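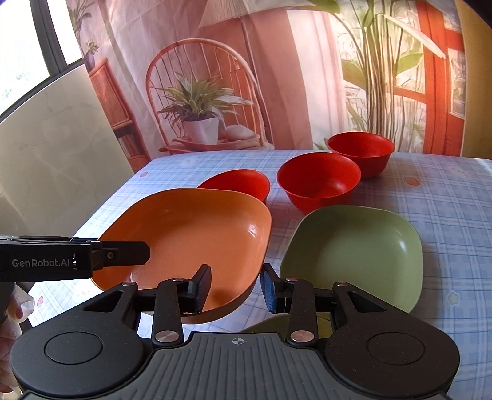
Debashish Herath told me once that he'd stopped having people over for dinner because he never knew how much rice to make, and that the not knowing had ruined more evenings for him than any burnt roast. I laughed when he said it, and then I went home and thought about it for a week, because I cook for people all the time and I didn't have a good answer for him either.

So that's where we'll start Chapter 4. Quantities. If you've come straight from Chapter 3 (stocks and simple soups), you've got plenty of technique by now, and you may have noticed that I've been a bit vague about how many people each recipe feeds. That was on purpose. I wanted you to get comfortable at the stove first.

4.1 What a serving is

When I was training I worked for a winter at a place called Bridetti, a small catering kitchen that did mostly office lunches and the odd wedding. My first big job there was rice for 239 people. I had the recipe card, which said "serves six," and I had a pencil, and I did the sum very carefully and got it right. We threw out enough rice that night to fill a bathtub!

The arithmetic was fine. The trouble was that the card was written for a dinner where rice was the main thing on the plate, and at the wedding it sat next to potatoes, two kinds of bread and a pasta salad. People took a spoonful each and moved on. A serving depends on what else is on the table, and you have to look at the whole menu before you multiply anything.

In this book we'll use two words and try to keep them apart. A portion is what you plan for one person of one dish. A plate is everything that person eats at the meal. You work out the plate first and then split it into portions. Haiyan Gu, who taught me this at Bridetti, did it on the back of delivery slips, always in the same order – meat or beans, then starch, then vegetables, then sauce. I still do it that way, although my slips are now the backs of envelopes.

4.2 Who's coming

Then there are the people themselves. A lunch crowd eats less than a dinner crowd. Teenagers eat like teenagers. Anybody who has been outdoors in January will go back for more stew, and the same people in a heat wave will push it around and ask if there's any melon.

Serving style matters too. If you plate the food in the kitchen you control the portion, and you can plan pretty close. If you put everything out in big dishes and let folks help themselves, the first ones in line take more than you expected and the last ones get nervous and take less. For family-style meals I add an extra portion of the most popular dish for every 20 guests and leave the side dishes alone. You'll find your own number after a few tries. Write it down when you do.

4.3 Scaling up without tears

Most of what goes into a pot can be multiplied. Meat, beans, vegetables and flour all behave. Salt, hot pepper and strong spices need a lighter hand, so start with less than the sum tells you and taste as you go. Liquid is the awkward one: a wide pot loses more water than a tall one, and a doubled stew doesn't need doubled broth unless you've also changed the pot.

Cooking times don't multiply at all, and students trip over that every year. Twice the soup takes longer to come to a boil, sure, but once it's simmering a carrot is still a carrot.

The worked problems begin with a dinner for 51, which is a nice size to practice on because it's too big for one pot and too small for rented equipment. Keep your notes from it, and bring your plate sheet filled in before you start on Section 4.4.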